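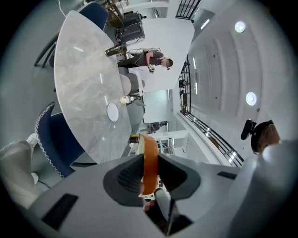
手持夹爪采集现场：大理石纹圆边桌，两指之间夹着橙色的一件东西。

教机器收拾桌子，先得有人收拾三百七十遍

Formont的采集组下午两点开工。所谓开工，就是一个成年人握住一只白灰色外壳的夹爪，把桌上的杯子挪到杯垫旁边，再挪回来，再挪过去。他的年薪不低，学历也不低。他母亲至今以为他在造机器人，这话勉强算对。

这行当近几年的烦恼很具体：语言模型有整个互联网可读，机械手没有。网上没有几亿条“手指该用多大劲捏住一只杯子”的帖子，要有也是人写给人看的，机器读了照样把杯子捏扁。于是只好雇人，一条一条地做给它看。行话叫示范，听着像体育课。

手持夹爪是省钱的办法。早先的做法是遥控一条真机械臂，操作员坐在旁边，像隔着两副棉手套穿针，半天下来做不了几条，臂还得有人运、有人修。后来大家想通了，机器要学的主要是夹爪那一头的事，胳膊可以先用人的。人的胳膊便宜，自带关节，午饭后略有迟缓。

Formont这一轮的任务单上有八类动作：抓、放、推、扶正、递、叠、开盖、归位。看着像幼儿园小班的教学大纲，难度也确实按那个标准定的，只是小班的孩子学会以后不会忘，模型会。单子上“扶正”排在第四，采集员私下最恨它。瓶子横在桌上，靠近桌沿，手腕要转，指头要对准，人还不能弯腰弯得太难看，一弯腰视角就歪，歪了就重来。

一条示范从夹爪离开起始点算起，到松手退开为止。中间不许犹豫。犹豫是人的美德，到了数据里就是毛病：模型会老老实实把那半秒停顿也学去，日后在客户家里对着一只茶杯沉思。组里有一份内部文档叫《Firnell规程》，专讲如何不犹豫，篇幅长得令人犹豫。

规程第二章讲“变化”。同一个杯子不能总放在同一个地方，光线要换，桌子要换，椅子也要拖来拖去，有人走动最好就让他走动。道理不难懂，一个只见过干净实验台的模型，进了别人家客厅会当场失语。执行起来却很考验人，因为人天生爱整齐。采集员随手一放，十次有六次放回老地方，自己还觉得挺随机。De Bruijn软件会在旁边默默记下落点分布，收工时弹出一张图，密密麻麻的点挤成一团，像在嘲笑谁。

四月那一轮，组里交上去三百七十条，审核留下三百三十五条。被退的理由读起来颇有文学性：“手先于意图”“松开过早”“杯子归位，人未归位”。还有一条只写了“叹气”，大概是收音里听见的。审核员同样是人，每天看别人挪杯子看到下班，用词日渐刻薄，可以理解。

对这套办法，行内并非没有怀疑。有人说，靠人手一条条喂，喂到哪年是头；有人指望仿真，在电脑里让虚拟的杯子落地千万次，不必扫玻璃碴。Cletesham实验室走的就是这条路，他们的虚拟杯子表现优异，只是一碰到真水、软布和塑料袋，便显出纸上谈兵的样子。眼下两边各让一步：仿真管数量，人手管那些说不清楚的部分。说不清楚的部分偏偏很多。

比如力道。采集员做久了，夹爪像长在手上，能隔着指垫觉出东西在打滑，顺手紧一紧。问他是怎么觉出来的，他答不上来，只好再做一遍给你看。整个行业押的就是这个“再做一遍”：人讲不明白的本事，攒够遍数，也许机器自己能琢磨出来。

也许。用上一轮数据训出来的模型，在没见过的桌子上试了归位，成功率百分之六十七。组里庆祝了一下，点了奶茶。喝完的杯子在桌上摆了一下午，没有人去收，都说今天已经收够了。

任务单的下一版已经发了下来，“扶正”还在，后面多了个括号，写着“含易滚动物体”。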